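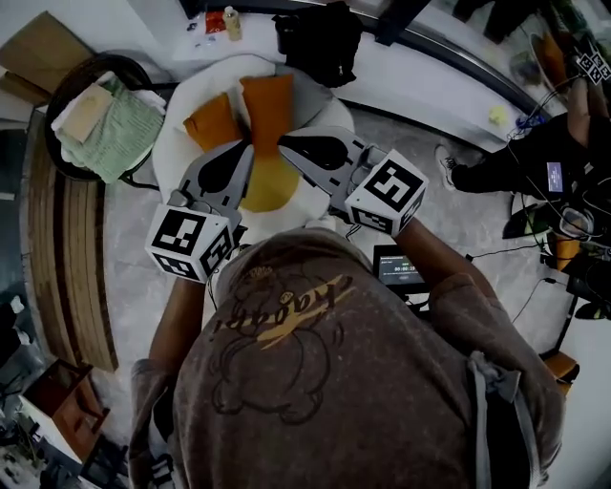 Put the towel in first and the small cloth on top of it, somebody said from the other end of the bench, or you'll be digging for the cloth every time you want it. I had been doing it the other way round for most of March and had the digging to show for it. So the basket is now towel, then cloth, and I've changed the card on the shelf to match.

4 April 2022
Soft things bench, second notebook

Morning on the basket, afternoon on the orange pads and the big white round.

Basket. Using the black round one. The square Bromden box is back under the bench for now. Its corners looked like a good idea and they do keep a square stack square, but the pale green towel folds down to something with a fat edge, and the fat edge catches on the way in. In the round basket it has a bit of room on each side and goes down flat enough. The rim needs watching. If the towel is carried in low it drags on the rim and the top layer slides back, then you have to take it out and fold again.

Fold for the green towel, so that we all do the same: long sides together, then in half, then in half again, fat edge towards the wall. I tried thirds as well. Thirds makes a neater block on the bench but it springs open once it's in the basket, probably the ribbed surface. Halves stays put. The beige cloth doesn't mind how it's folded as long as it ends up smaller than the towel underneath.

Weights, Rukov scale, all dry:
Green towel 216 g
Beige cloth 37 g
White round 354 g

I did the towel twice and got the same both times. The Rukov needs a minute after switching on before it settles, so don't believe the first number.

White round. Mostly a nuisance and mostly useful. It holds things that would slide about on the bare bench, and it gives when you press on it, so anything standing on it leans sooner or later. Shaken out this morning before starting. It should be shaken out every time, over the bin, and turned so the flatter part is towards the basket. When it has been sat under a stack overnight it keeps a dip in the middle and everything rolls in. Please don't leave a stack on it overnight.

Orange pads. The question was whether two of them could be set up leaning together on the round and then picked off without both going over. Left pad laid over a bit, right pad nearer upright, top edges close but not touching. If the edges touch, lifting one drags the other. If they're too far apart the upright one falls into the gap. A finger's width is fine. I didn't measure it any better than that and don't think it needs it.

Best order was upright pad first, straight up, then the leaning one. Going for the leaning one first meant pushing down into the round, which tipped the other. I did it both ways until I was sure, then stopped.

Pressing on the round also shifts it along the bench. It had crept over to the basket by the end of the afternoon. I put a strip of Drimholm mat under it for the last part and it crept less — still some, though. The strip I used is 71 cm long, too long for the job, and it sticks out at the front. Would cut it down but it's the only one left on the roll. Another roll is on the Qian order with the bin bags.

Washing. Green towel is due. It's picking up white fluff, which I take to be from the round. Wash it on its own, no softener, dry flat. The cloth can go in with the others. Last month it went in with the towel and came out covered in fluff as well, so keep them apart.

To do
Label the inside of the basket rim for fat edge to the wall. Tape will do.
Try the pads on the bare bench for comparison.
Find the second beige cloth. It was on the drying rack in March and isn't now.
Weigh the orange pads, which I forgot to do before putting them away.
Check if the white round can be washed at all. The label on the underside has gone soft and I can't read the symbols.

Pads are on the middle shelf, flat, one on top of the other. Basket left on the bench ready for the morning, with the round propped against the wall beside it to air.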